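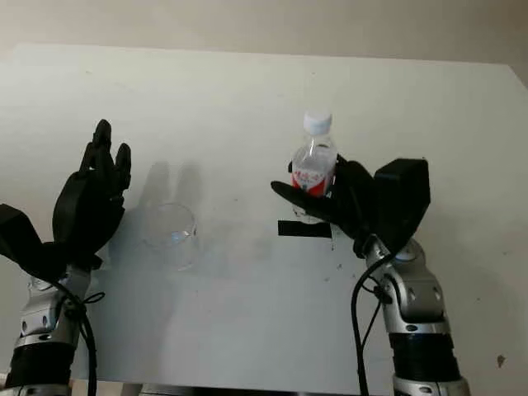

*A glass on the white table and a water bottle held upright, from the Prata set.*

April — posted by Clementina Leitão

Search this collection

Filed under: Data cards / Kitchen and table / Drinks

# Prata: glasses, bottles and pouring at the table

Prata is a collection of 2076 short clips about one of the plainest jobs in any kitchen — getting water out of a bottle and into a glass. I love this set! Clear glass on a white top is wonderfully awkward to look at (the rim nearly vanishes, and sometimes a shadow is easier to find than the thing itself), and that's exactly why we kept the table so plain.

## What's in it

- Drinking glasses, clear, in 4 shapes
- Plastic water bottles with screw caps and printed labels
- Jugs, in the Mokesholm clips only

Every clip belongs to one of 3 activities: `open`, `pour` or `put_back`. Bottle labels are left on, so expect small print in places.

## Folders

`glasses/` and `bottles/` hold the stills, `table/` holds the clips, and `notes.csv` has one row per clip with the activity and the fill level at the end. Fill level runs from 0 to 6, judged by eye by Martim Tavares and checked by Myrtle Lyons, who disagreed with him quite a lot over the threes and fours — both scores are kept.

## Known gaps

No mugs, no fizzy drinks, no coloured glass. Specks and smudges on the tabletop haven't been retouched. Benvinda Abreu is sorting out tumblers for the next version and I can't wait to add them.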